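Tuulikki Savolainen
24 Jul 2022

Thread on washing machine spin speeds, residual moisture and drying times. I have been weighing laundry since November and have enough to post.

The number on the dial is drum speed in revolutions per minute. It says little by itself. What pulls water out is drum radius multiplied by the square of the speed. A wide drum at 1000 rpm does more than a narrow drum at 1000 rpm.

My machine is a Plikon, bought second-hand, front loader, fairly ordinary drum. The old one was a Celetti with a narrower drum and a faster top speed. On paper the Celetti should have won. On the scales there was very little between them.

Method, for those who will ask. Weigh the load dry. Wash. Weigh it again straight out of the drum. Subtract dry from wet, divide by dry, multiply by 100. The result is residual moisture as a percentage of dry weight.

Worked figures for one polyester sports shirt. Dry: 222 g. The scales are kitchen scales and read to the gram. I would not trust the last digit.

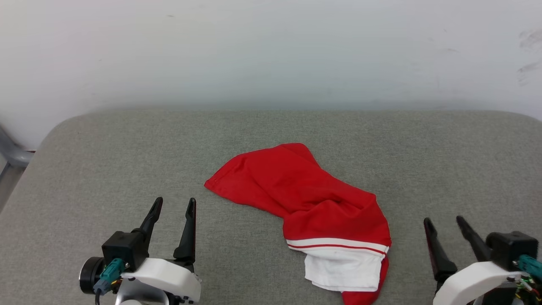 Does a faster spin always mean a shorter drying time?

Up to a point. Going from a slow spin to a medium one takes a lot of water out of cotton. Above that, each step removes less than the one before, and polyester hardly changes at all, as most of its water sits between the fibres and leaves early.

Cotton holds water inside the fibre as well as between the yarns. No domestic spin gets the inside water out. That part has to evaporate, and it is the part that keeps a waistband damp when the rest of the garment feels finished.

Load size matters more than I expected. With one heavy item in the drum the machine cannot balance, so it cuts the spin short or lowers the speed without telling you. The display still shows the speed you asked for. A bath mat washed alone in the Plikon came out at 80 per cent. The same mat with towels came out much lower.

If your machine rocks, stops, turns the drum slowly and tries again, that is the balance check. After several failed tries it gives up and drains. Add two towels and run the spin programme by itself.

On airers. I dry everything indoors on a Sauerland three-tier, window open a hand's width, door shut. Spacing between items had a bigger effect than the choice of spin speed. Two bars per shirt, never one.
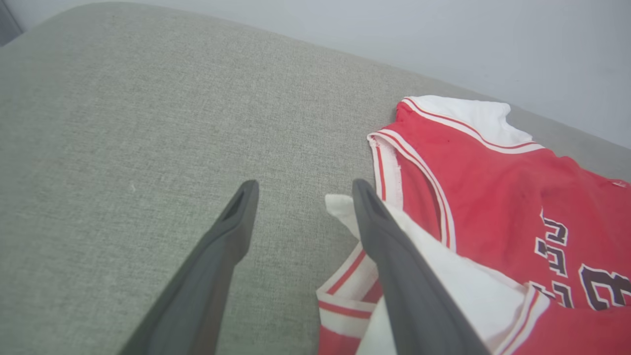

Sleeves are the other slow spot. On a single bar the sleeve lies against the body of the shirt and you have four layers of cloth drying as one. Hang from the hem, let the sleeves drop free, and a cotton shirt finishes in 11 hours in my back room. Over one bar it was still damp at the seams the next morning.

Humidity in the room: I use a Domon meter, cheap, probably reads a little high. The absolute figure is not important here. Watch for the point where it stops falling with the window open. After that the clothes have little left to give.

Several people have asked about a second spin. I tried it on mixed cotton loads. The gain was small but repeatable, and most of it came from the load settling differently on the second go. For jeans I think it is worth doing. For bedding it mostly adds creases.

Creasing goes up with speed, and it goes up further if the load sits in the drum afterwards. I now use the middle speed for shirts and the top speed for towels and socks.

Things I have not tested: heat pump dryers, wool, anything with down in it. Please stop asking about down.

Correction to the post on load size: the towels in that run were already damp from a rinse, so their own figure is no use. The bath mat figure stands, as it was weighed separately both times.

Next set will be rinse temperature, once I have replaced the battery in the scales.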